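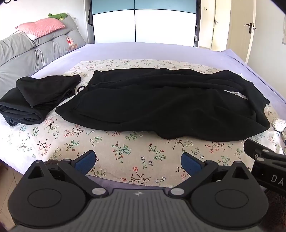 Clothes folding on a bed, hand-held gripper, blue fingertip pads. Household Tasks Practice Note, 23 August 2025.

1/ The Plistusdale Centre for Domestic Automation has today issued the second edition of its practice note on recording household tasks with hand-held grippers. This thread sets out the main provisions. The full text runs to 27 pages and may be requested from the Centre's standards desk.

2/ The note applies to any member organisation that records work in an occupied home. It covers bedrooms, kitchens, bathrooms and halls. Workshops and mock-up flats remain under the laboratory code, which has not changed.

3/ Consent. Written consent must be obtained from every adult living at the address before the first visit. Where children live in the home, a parent or guardian signs for them, and their rooms are listed separately on the form. A general consent for "the house" is no longer accepted.

4/ Consent may be withdrawn at any time. Recordings from that address must then be removed from all working copies within 20 days, and the household must be told in writing when this has been done.

5/ Personal items. The operator shall agree with the household, before recording starts, which belongings may appear. Letters, medicines, family photographs and screens are to be put out of view by the household. Operators do not open drawers or wardrobes unless the task sheet names them.

6/ Ordinary belongings should stay where they are. Several members asked whether beds should be cleared of toys and cushions before a folding task. The Centre's answer is no. A bedroom with a plush toy on the headboard is an acceptable setting, and tidying it to a showroom standard lowers the value of the record.

7/ Garments. Section 4 has been rewritten. Each folding task must state the type of garment, its colour and the surface on which it is laid. Dark fleece-like fabrics need particular care: folds are hard to make out in black cloth, and reviewers have marked such recordings inconsistently.

8/ For black garments, the note now asks for a plain or lightly patterned cover of contrasting colour underneath. A cream bedspread with a small floral print meets this requirement. A navy or charcoal cover does not.

9/ Drawstrings and cords are to be left as found and noted on the task sheet. They must not be tucked in or removed for convenience. If a cord catches in the finger linkage, the operator stops, releases it by hand and marks the attempt as interrupted.

10/ Other objects on the bed. Packaging and similar items within reach of the work may stay, provided they are entered on the sheet. Crinkled foil deserves a separate entry, as its reflections can be mistaken for an edge by automatic labelling tools.

11/ The gripper. Fingertip pads are to be wiped before entering each home and again between rooms. Worn pads must be replaced as a pair. Pads of differing ages close unevenly, and the difference is seldom noticed until the recordings are compared.

12/ The opening between the pads is to be checked against the gauge at the start of each session. Members using the Lei checklist should note that line 3 has been reworded and the old printed version should be thrown away.

13/ Session length. No operator should record for more than 70 minutes without a break. This was the provision most discussed during the March consultation, which drew 125 written responses. A shorter limit was considered and may return in the next edition.

14/ Failed attempts must be kept. A garment dropped, folded askew or pulled off the bed is part of the record and shall be labelled accordingly. Members who delete such attempts before submission will be asked to repeat the session in full.

15/ Doors. Room doors are to be left as the household had them. Operators should not close a door on a member of the household, nor record through an open one into a room not covered by consent.

16/ The Brullden and Faterus working groups prepared the drafts of sections 4 and 6. Sofia Chatzigeorgiou, who chaired the review, will take questions on the garment provisions in writing until the end of the comment period.

17/ Members holding certificates under the first edition need not reapply. Sessions already booked may go ahead under the earlier text, with the exception of the consent rules in posts 3 and 4, which apply from today.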